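Chapter 4
Closing a Short Straight Wound

A short, straight cut is the first wound most students learn to close. The edges match without trimming, and the same few movements are repeated from one end to the other. This chapter covers holding the needle, choosing the entry point and drawing the edges together. Knots are left to Chapter 5.

Before picking up the needle, look at the wound. Note its length and direction, whether the edges sit together or gape, and how far any blood has spread over the surface. Blood can hide the line of the cut, so find both ends first.

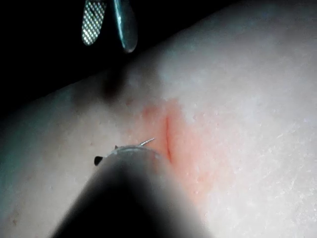

Figure 4.1 Curved needle near a short incision, with blood smeared around the cut.

A curved needle follows its own arc. Push it straight and it will bend, or tear the skin on the way out. Turn the wrist and let the curve do the work – the point should meet the surface close to a right angle.

Entry points on the two sides should be the same distance from the edge. Uneven bites leave one lip riding over the other. 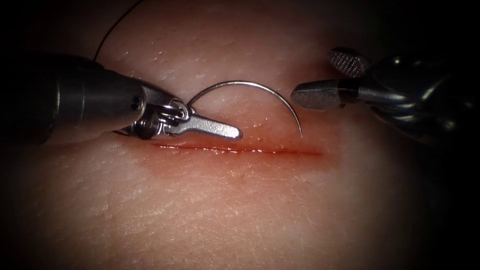

Practise the turn of the wrist slowly before you try for speed. The Quinlan exercises at the end of the chapter begin with single passes and no thread – keep your notes on each pass, as you will need them for Exercise 22.

Key terms: bite, driver, edge, entry point, throw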